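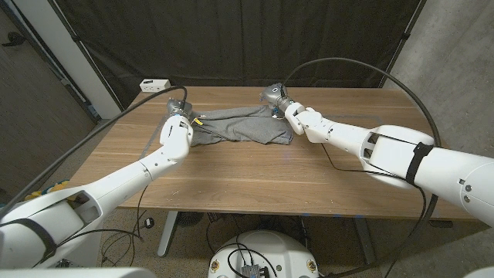 Does folding T-shirts the "right" way save any room?

I have been told, by people with much neater dressers than mine, that I fold T-shirts wrong. My way is in half, in half again, onto the pile. The right way, I keep hearing, is in thirds, then into a little packet that stands on its edge in the drawer like a file. You will see every shirt. You will gain half a drawer. You may also become a calmer person, though that one was only implied.

I don't believe most of it, so I spent part of February checking.

The method I followed came from a booklet called the Dritgate Fold, which a neighbor in Steltthorpe swears by. It runs to 42 pages. I'd like to know what anyone can say about a T-shirt for 42 pages, and having read it I still would. The useful part fits on a card: lay it flat, smooth it, sides to the middle, bottom to the top, then thirds.

The smoothing is where I started to have doubts. A gray heather T-shirt straight out of a heap is all creases, and one bunched up on a wood table doesn't look like it will ever be a rectangle. You take hold of both ends and pull, the middle goes tight, and some flap of it still hangs down wherever it likes. The booklet's drawings skip this stage. In the drawings the shirt is born flat.

I did 24 shirts one evening, all of them at the table because the bed is too soft to fold on (the booklet is correct there, I'll give it that). Thin shirts won't stand up. They slump over like tired envelopes unless the drawer is packed tight, and if the drawer is packed tight you haven't gained much room, have you? Thick ones stand fine but take up as much space as they did before.

As for the space, I got all 24 into the drawer, where my old piles had held 24. I had hoped for a bit more drama than that. I can see the shirts better, I admit, and the one I want doesn't bring four others out with it.

I also tried a folding board, the Nieto, borrowed from the same neighbor. It makes very even packets and is too big to keep anywhere except on top of the dresser, where the extra shirts used to go. The Tokov drawer dividers I left in the store. They wanted 79 dollars for a set – for strips that keep shirts from falling over, which my shirts didn't do until I stood them up.

So the everyday shirts are staying in packets for now, mostly out of stubbornness, and the old painting ones have gone back to half and half again. Sweaters I haven't touched. The booklet has a chapter on them and I've read the first page twice.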